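Housekeeping Operations I
Unit 5: Cleaning Products, Dilution and Storage
Course handout, Pledlow School of Hospitality
Revised 12 August 2024

Purpose of this unit

Students who have completed Unit 4 are able to describe the order of work in a guest room and the division of duties between room attendants and public area staff. The present unit turns to the products used in that work. It covers the main classes of cleaning product, the meaning of dilution ratios, the reading of labels, the control of secondary containers, and the arrangement of the floor pantry. Laundry chemistry is mentioned only where it touches on housekeeping and is treated fully in Unit 9.

The unit is taught in two lectures and one practical session. Students must read this handout before the practical session and bring the dilution worksheet with them.

1. Classes of cleaning product

Cleaning products are commonly grouped by their position on the pH scale. A product near the middle of the scale is called neutral. Products below the middle are acidic, and those above it are alkaline. The further a product lies from the middle, the more care is needed in its use.

Neutral products are used for daily work on sealed floors, painted surfaces and most furniture. They remove light soil and leave little residue when mixed at the correct strength. A neutral product is the normal first choice where the type of surface is not known.

Alkaline products act on grease, body oils and food soil. Kitchen degreasers and many laundry detergents belong to this group. Strongly alkaline products can dull aluminum and soften some floor finishes.

Acidic products act on mineral deposits, such as the hard white scale left by tap water. They must not be used on marble, limestone or terrazzo, which are damaged by even a mild acid. The damage appears as a dull mark and cannot be wiped away.

Disinfectants form a separate class. A disinfectant is intended to reduce the number of germs on a surface that has already been cleaned. Soil left on the surface may prevent the product from working. The label states the contact time, meaning the period during which the surface must remain visibly wet.

Abrasives, solvents and polishes are covered in Appendix B. First-year students are not authorized to draw solvents from the store.

2. Dilution

Most products bought for institutional use are supplied as concentrates. The strength of the working solution is given as a ratio. In this course the first figure always refers to the product and the second to the water. A ratio of 1:40 therefore means one part of product to 40 parts of water, or 41 parts in all.

Some suppliers state strength as a percentage of the finished solution. The two systems are not the same, and students should check which one is in use before measuring. A five percent solution contains 5 ml of product in every 100 ml of finished solution. Expressed as a ratio, this is 1:19.

Worked case. A bucket is to be filled with 4 liters of water, and the label gives a ratio of 1:40. Four liters is 4,000 ml. Dividing 4,000 by 40 gives 100 ml of product.

The following rules apply in all practical sessions.

Water is placed in the container first and the product is added to it.
A measuring cup or a fixed dispenser is used. Pouring by eye is not accepted.
Two products are never combined in one container. Chlorine bleach must be kept apart from acids and from ammonia.
Working solutions of disinfectant are discarded at the end of the shift unless the label permits otherwise.
Concentrate is returned to the store in its own container.

A stronger solution than the label allows does not clean better in proportion. Excess product remains on the surface, attracts new soil and may cause floors to become sticky or slippery. It also raises the cost per room, a matter taken up in Unit 7.

3. Packaging and labels

Products reach a property in several kinds of package, and the kind of package affects handling. Drums and large cans are economical but heavy. Refill pouches take little storage space and produce less waste, yet once opened they are easily knocked over. Trigger sprayers are convenient for small areas, although the fine mist they produce may be breathed in. Where possible, the attendant should spray onto the cloth and then wipe.

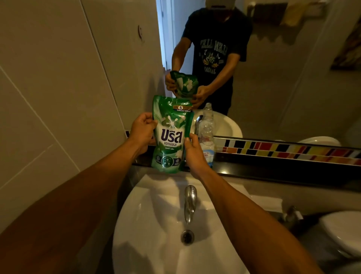
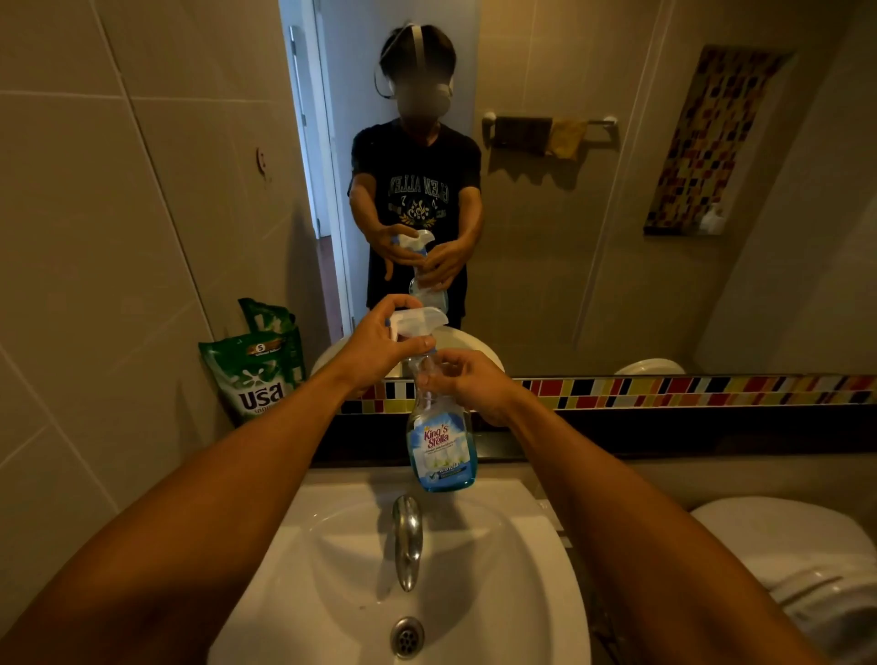

A refill pouch and a trigger spray bottle, both with labels in Thai.

Every label must be read in full the first time a product is issued and again whenever the packaging changes. Manufacturers may alter a formula while keeping the same product name. The reader should be able to find the following information on the label or on the safety data sheet that belongs to it:

Name of the product and its intended use
Surfaces on which it must not be used
Dilution, if any
Contact time, for disinfectants
Hazard symbols and signal word
Protective equipment required
First aid measures
Name and address of the supplier

Properties in many countries employ staff who read different languages, and supplies may be bought locally or imported. The department is responsible for seeing that each product is accompanied by instructions its staff can understand. A translated card fixed at the point of storage is an accepted method. The card is checked against the safety data sheet by a supervisor and is signed before use. Color may support the written text but does not replace it. The color of a liquid is chosen by the manufacturer and gives no reliable indication of its class or strength.

4. Secondary containers

A secondary container is any bottle, jar or bucket into which a product is transferred from its original package. Errors in this area are a frequent cause of injury and of damage to surfaces.

Each secondary container is marked with the product name, the dilution, the hazard symbol where one applies, and the date of filling. Marks must be waterproof. Food and drink containers are not used for this purpose under any circumstances. An unmarked container found on a cart or in a pantry is handed to the supervisor without being opened or smelled.

Bottles that are to be refilled are emptied, rinsed and dried first. Topping up a bottle that is partly full leads to uncertain strength and, over time, to the growth of bacteria in weak solutions. A bottle is kept for one product throughout its life. If the trigger head fails, the head is replaced with one of the same type and the label is checked again.

5. The floor pantry

The arrangement taught in this course is that used at the Kneath training floor, where students will complete their placement in January. Other properties follow their own plans, but the principles are common to most of them.

Liquids are stored on the lower shelves, with paper goods and linen above. Acids and chlorine products are kept on opposite sides of the pantry, each in a tray able to hold the contents of the largest container. Nothing is stored on the floor. Guest supplies such as soap, tea and drinking water are held in a separate cupboard.

The pantry is kept locked when unattended. Stock is issued on the Sovar sheet, which records the product, the quantity, the cart number and the initials of the person receiving it. One cart normally serves 18 rooms, and the quantities printed on the sheet are based on that figure. Requests above the printed quantity require a supervisor's signature.

Older stock is placed at the front and used first. Containers that are swollen, leaking or missing a label are set aside in the marked bin and entered in the log.

6. Protective equipment

Gloves suited to the product are worn when concentrates are handled. Eye protection is added for acids, strong alkalis and any product whose label calls for it. Gloves used in bathrooms are not used elsewhere in the room. Hands are washed after gloves are removed.

In the event of splashing into the eye, the eye is rinsed with clean running water for the time stated on the safety data sheet, and medical help is sought. The data sheet accompanies the injured person. All incidents, including those that cause no injury, are entered in the department log before the end of the shift.

Terms to know

Alkaline; concentrate; contact time; neutral; residue; safety data sheet; secondary container; signal word; working solution.

Preparation for the practical session

1. Complete the dilution worksheet, showing all calculations.
2. Select one cleaning product used at home or at work. Copy its directions for use and its warnings, and note any item from the list in Section 3 that is missing from the package.
3. Read Chapter 6 of the Pratine manual, omitting the pages on carpet extraction.

The worksheet is collected at the start of the session. Students without closed shoes will not be admitted to the training floor.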